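Prollemness opened its repair hall to visitors in November, and I went over with Constanza Quiroga after lunch. The building used to be a print shop and still has the loading dock at the back, where old office computers come in on pallets. Our guide, Cameron Ritchie, said the hall took in 3,956 machines last year. Of those, 1,045 were sold on whole and the rest went for parts.

We started in the sorting room, which was loud and cold. After that came the workstation benches, where we stayed longest. Cameron went through a processor change: the cooler comes off, the old thermal paste gets cleaned away, both levers go up and the chip is lifted straight out.
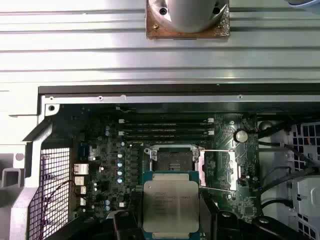

Memory is tested at a separate bench near the windows, run by Milagros Sosa. Good modules go into labeled trays and the bad ones into a bin for metal recovery. Coffee was free, parking was 2 dollars. The small shop by the exit closes at four, so go there first if you want a used monitor.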